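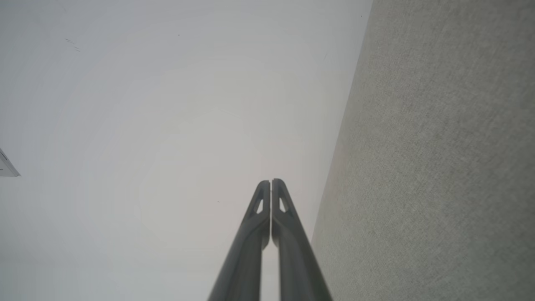 How often should a fabric-covered office partition be cleaned?
Vacuum it every three months, and treat marks as they appear.

Ľudovít Slanina looks after interior surfaces at Castau, where he keeps the maintenance schedule for 229 partition panels. He started the schedule in March. Before that, panels were cleaned when someone complained.

"Grey cloth hides dust very well," he said. "You run a white glove down it and then you know." His method is a soft brush head on low suction, worked from the top edge down. A panel takes him four minutes a side.

Water is the main cause of damage he sees. A wet sponge leaves a ring, and the ring is harder to remove than the original mark. He uses a barely damp cloth and dabs inwards from the outside of the stain.

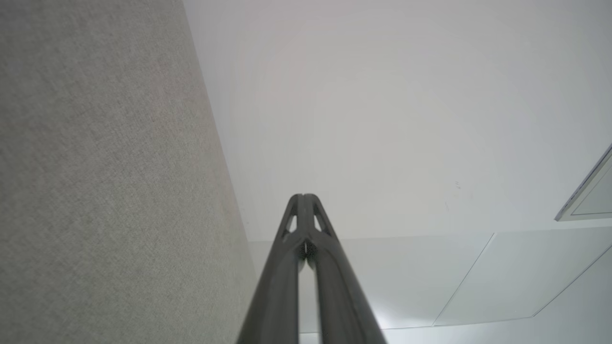
The edges need separate attention. Hands and chair backs reach them first, and the weave flattens there long before the middle shows any wear. At the Ruawai office he re-covered 23 panels for worn edges alone. "The middle of the cloth was as good as new," he said. "We kept it for patches."

Asked about spray protectors, he was brief. He tried one on a spare panel and it stiffened the cloth. He has not ordered any more.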